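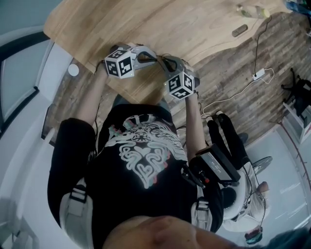 Sunday, December 11, 2005

Slept in, then spent the whole morning out the back with Virgilio, finally getting the last of the joists onto the new verandah. We've been at this since September (I'd told everyone it would be three weekends, bless me) and my knees know all about it. He brought a box of the gal screws from Lonar, the 14 gauge ones, and we went through 126 of them before lunch, with only one snapped head, which I thought was pretty good going for two people who argue over every pencil mark.

I'm still in two minds about the decking boards. Sumaiya Herath swears by spotted gum and says I'll be sorry if I go with the treated pine, but the spotted gum came to 270 dollars more than I'd put aside, and that was before delivery! Pine it may have to be, with a good coat of oil every spring. Mum's old place had pine and it lasted well enough, though I do remember the splinters.

The stirrup under the corner post still sits 5 mm proud. Virgilio reckons pack the others and forget it. I'll have another look with the long level tomorrow, if the rain holds off, and ring Kanagaratnam about the handrail while I think of it.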